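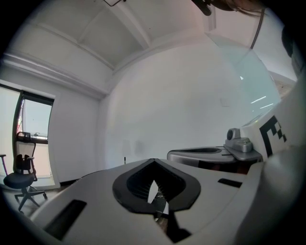
Fin box repair on a paddle board, the quick version. I did two of these in June and people keep asking so here goes. You're working in a long narrow slot with ridges or old resin down the walls, and it's hard to see to the bottom of one. Look at the black V-shaped jaw opening in the photo, fine dark ridges inside and a dark slot down at the bottom - same problem, you need light coming straight down or you miss stuff. Headlamp. Phone light is no good, you need both hands.

What you need

Masking tape, the good kind
Sandpaper, 90 grit and 600 grit
Small chisel or an old screwdriver
Two-part epoxy (I use Gelex, anything marine is fine)
Rag, alcohol, gloves
The fin. Obvious but Ladi forgot his and drove home for it

Step 1. Dry it out

Board upside down, fin out, somewhere warm. Leave it overnight at least. If water still beads up along the crack when you press next to it, wait another night. Don't rush this bit, wet foam and epoxy dont mix.

Step 2. Clean the slot

Scrape out sand and any loose resin. Go easy at the ends, that's where the box is thinnest. Wipe with alcohol and let it flash off.

Step 3. Tape and sand

Tape off a border all the way round, a thumb's width from the crack. Sand inside it with the 90 till the shine is gone. Wipe again.

Step 4. Fill

Mix small. You get 15 minutes with the Gelex before it goes stringy, less in the sun. Push it into the crack with a stick, from one end only, so the air has somwhere to go. Keep it OUT of the screw track. Tape over the track first if your hands shake like mine.

Step 5. Finish

Pull the tape while it's still tacky. Full cure per the can. Then 600 wet, then 1000 if you care how it looks.

Fit the fin dry before you paddle. Should slide with a firm push - if it needs a hammer, sand the fin base, not the box. Snug on the screw, no more.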